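About Quintela

Hi, I'm Joana Seixas, and if you've landed on this page you're probably either thinking about learning Portuguese with us or wondering why a language school has a kitchen on its floor plan. I'll get to the kitchen.

I started Quintela in the back half of a former shoe repair shop on Follis Street. The sign outside still said HEELS WHILE YOU WAIT for the first year, and a few people came in holding boots. One of them signed up for the beginner class, so I was in no hurry to take it down!

Before that I taught Portuguese at a big evening college, where I had a fat grammar book and a room with the desks bolted down. My students could fill in a verb table beautifully. Then they'd fly to Porto, walk into a bakery and point. I kept thinking there had to be a better way to spend a Tuesday-night sort of budget, and my friend Jaime Ramalho (he was teaching in the room next door and could hear me grumbling through the wall) said fine, let's try it.

So we did. Our classes are small, never more than eight people, and we talk from the first minute. You'll make mistakes and we'll fix the ones that get in the way. The rest we let go until they start bothering you, and they will, usually in month two. We do teach grammar, by the way. Jaime loves the subjunctive more than is good for him and will happily stay late to talk about it.

Who's here

Jaime runs the intermediate and advanced groups and picks the books for the reading circle. Madalena Garcia teaches beginners and the Saturday-style intensive courses we hold in August, when the whole month is given over to people who want to get a lot done before a trip or a move. Güven Kahraman came to us as a student, got all the way through the advanced course and now looks after the front desk, the schedule and the website. He'll be the one answering your email. Emmanuel Lukumay teaches one-on-one lessons for people who need the language for work, mostly nurses and engineers, and he's the person to ask about exam prep.

And then there's me. I still teach two groups a week, and I do the placement chats, which take fifteen minutes over coffee and don't involve a test paper.

Where we are now

We moved to 285 Talness Avenue when the shoe shop got too tight. It's on the second floor, above the framing store, and there's an elevator around the back if you don't want the stairs. We have 3 classrooms, a lending shelf with 1152 books and comics on it (Güven did the catalog, please be kind and return things) and the kitchen. The kitchen is where we hold our table evenings. You bring something, you put it out, and you ask for things and pass things and argue over the last piece in Portuguese. Half of what I know about teaching prepositions I learned from people looking for a spoon.

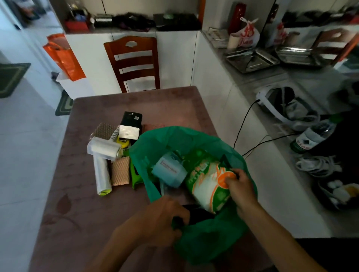

Talness Avenue, 21 November 2019

A few things are new this fall. The Trultmont library has asked us to run a free conversation hour in its reading room, and you don't have to be enrolled here to come along. We've also added a lunchtime beginner group for people who can't do evenings.

If you'd like to visit, just ring the bell marked 1553 (it's the old alarm company's number, we never changed it) and come up. You can sit in on a class for free before you decide anything. Parking is easiest on the Follis Street side after six.

Write to the front desk for dates and prices, or ask for me and we'll set up a coffee.

Até já,
Joana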